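About Plestach

We're a small sewing school in Iltusham, and we love what we do! Wilma Sutherland started Plestach with 2 evening classes and a box of borrowed scissors, and more than 100 people now sew with us every year.
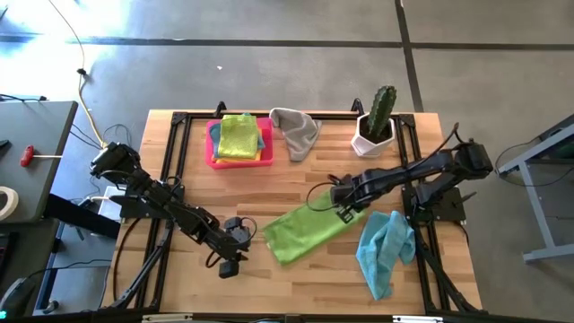 Beginners are very welcome (most of us once put a zipper in backwards). Seidu Dogbe teaches quilting and mending, and Wilma still runs the Wednesday shirt class. Come by at 6 and say hello!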